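Pondale Growers' Help Board
Vegetables and soil
Posted 26/05/2023

Cold compost bin, nothing happening since December — start again or carry on?

mudlark_523

Hello all, first proper post from me although I've been reading for ages. I took over a small back garden last autumn and the first thing I did was get a compost bin going, as I want to grow my veg without buying in bags of this and that. It's one of those tall plastic dalek ones, stood on bare soil behind the shed, and it gets a bit of morning sun and then not much else.

I started filling it in December. It's had all our kitchen peelings, tea leaves, a lot of coffee grounds (we drink far too much of the stuff), some old lettuce, and since the spring it's had every box of grass clippings from the mower. It's now three quarters full and it's just sort of sitting there. The top is a flat green mat. Under that it's dark and slimy and it smells like a drain, and when I pushed my hand in with a glove on it was stone cold. I was expecting steam by now! My neighbour's heap was steaming away in March with snow on the fence.

I've read that I should be adding an activator, and the garden centre had a tub of Joltotton for £14 which says it'll wake up a lazy heap. I've also read that I should empty the whole lot out and start again, which I really don't fancy. Somebody on another site told me to put lime in it, and somebody underneath told them off for saying so.

What I'd like to know is whether the stuff in there can be saved, whether the activator is worth the money, and whether I've any hope of using it for my courgettes this summer. They're in pots on the windowsill at the moment and are getting leggy and cross.

Also there are a lot of tiny flies. Loads. They come up in my face when I take the lid off.

Thanks in advance, and sorry if this gets asked every week.

yookallotments

It does get asked a lot but I don't mind, it's the same thing I did myself when I started on my plot at Yook and I wish I'd asked sooner.

You've got too much wet green stuff and hardly anything dry and brown to go with it. Peelings, coffee, lettuce and grass are all greens. Grass is the worst of the lot for this, as it packs down into a mat, the air can't get through and you end up with the slime and the drain smell. The smell is the giveaway. A heap with plenty of air in it smells like a wood after rain.

So don't throw it away, it's all good stuff, it just needs opening up. Get hold of as much cardboard as you can. Plain brown boxes, with the tape and the labels pulled off, torn into bits the size of your hand. Egg boxes are brilliant and so are loo roll tubes. Scrunch some of it so that it holds little pockets of air. If you've got dead leaves, chuck those in too, and any dry twiggy bits you can snap up small.

Then pick a dry day, lift the bin straight up and off (they come away like a sandcastle bucket if you wiggle them, or the bottom half does and the rest slumps on your boots), put the bin back down next to the heap, and fork it all back in. A forkful of slime, a good armful of cardboard, another forkful of slime, and so on until you're done. It's a mucky job and it does stink while you're at it, so maybe not when the neighbours have washing out.

I keep a caddy on the kitchen side by the cooker and everything from cooking goes in there, and I tear up whatever cardboard is in the house straight on top of it, so that by the time I walk it down the garden it's half mixed already. That one habit made more difference than anything I ever bought. 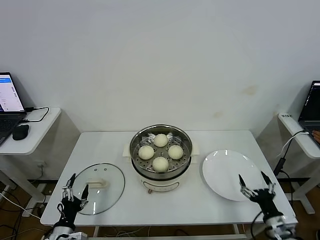 The other thing is to go easy with the grass. I only put a thin layer in at a time now and mix it with the fork straight away. When there's more than the bin can take, I spread the clippings under the currant bushes as a mulch, no deeper than my finger, and the worms pull it down for me. You can leave the clippings on the lawn as well if the grass is short and dry. Mine never is.

As for heat, I wouldn't fret. A small bin that's filled a little at a time almost never gets properly hot. Your neighbour has probably got a big heap, built all in one go, maybe with some manure in it. Mine barely gets warm in the middle and I still get lovely crumbly stuff out of the bottom, it just takes me the best part of a year. What you lose is the weed-killing, so keep seed heads and bindweed roots out of it.

I'd save your £14. An activator is mostly a nitrogen feed as far as I know, and nitrogen is the one thing you've got coming out of your ears. I'd leave the lime alone too, a mixed heap sorts itself out.

The flies are fruit flies and they can't hurt anything. Bury the peelings under the surface each time and lay a sheet of damp cardboard over the top, and they'll thin out.

I wouldn't count on it for this year's courgettes though. Get those planted out with whatever you can find (a neighbour with old manure is worth being nice to), and if there's some half-rotted stuff by August you can put it round them on top of the soil as a mulch. They're greedy things and they won't be fussy. Harden them off first, mind — a few days outside and back in at night, or they'll sulk.

beanpole13

Agree with the cardboard. I used Mikine on mine and it was fine but I couldn't tell you if it did anything.

Have you got worms in there? If you have then it's not dead. If not, pinch a handful from someone else's bin, the thin red ones, the big ones out of the lawn don't like it.

Also stop peeking at it, mine always seems to get on better when I go away.

mudlark_523

Thank you both so much! I went and lifted it this morning before I lost my nerve. It did the sandcastle thing for half of it and then the rest came down on my feet, exactly as described. The bottom layer was better than I expected, dark and a bit crumbly in places with plenty of the thin red worms, so I'm taking that as a good sign. The middle was disgusting.

I used up every box in the house and it still looks too wet to me, so I'm going to beg some more from the shop on the corner. Is there such a thing as too much cardboard? And do I have to pick out the teabags? I found 100 of them if I found one, and they look just as they did the day they went in.

yookallotments

Well done you, the first turn is the worst one.

You can overdo cardboard, yes. If it goes dry and papery and nothing changes for weeks, give it a can of water and put some grass in. With the state you've described you're a long way off that, so carry on.

Teabags depend on the make. Some have plastic in the bag to seal it and that part never rots, you just get little grey ghosts of teabags in your carrot bed for ever more. I rip mine open and tip the leaves in and the bag goes in the bin. Pick out what you see as you go and leave the rest until you sieve it. Turn it again in two or three weeks and have another sniff, and let us know how the courgettes get on.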